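Spent Thursday evening checking page counts across the three editions of the Skaver trilogy on my shelf. Notes follow, for anyone choosing a copy for the May readalong.

Book one: the Tarley paperback runs 382 pages. The Morker hardcover has the same text in a larger font. No chapters are cut in either.

The Tarley printing drops the map. The glossary is still there but has moved to the back, after the acknowledgments. 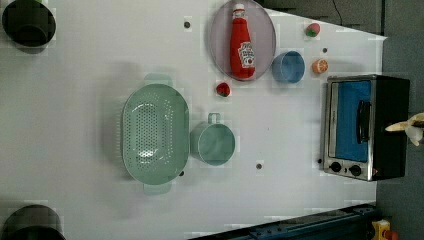
El-Sayed replied that the ebook does have the map, but it sits after the last chapter and the contents page has no link to it.

Confirmed, thanks. I was using the sample file, which stops at page 101, so I never reached it. Correction added to my spreadsheet.

Book two: avoid the first Morker printing if you annotate. Thin paper, ink shows through. The second printing is heavier stock and has the corrected family tree.

Reading pace, for planning: the three books together come to more than 1,000 pages in paperback. I do one part per sitting and log it before starting the next. 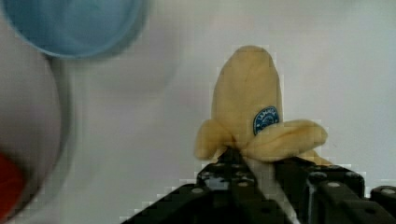

Book three is the odd one. It has no part divisions, only dated letters, so I split it at the change of narrator. That gives two uneven halves. The second is shorter and reads faster.

Ratings stay off the spreadsheet until the readalong closes. Edition notes only for now. If you own the Morker box set, send me the copyright page text and I will add a row.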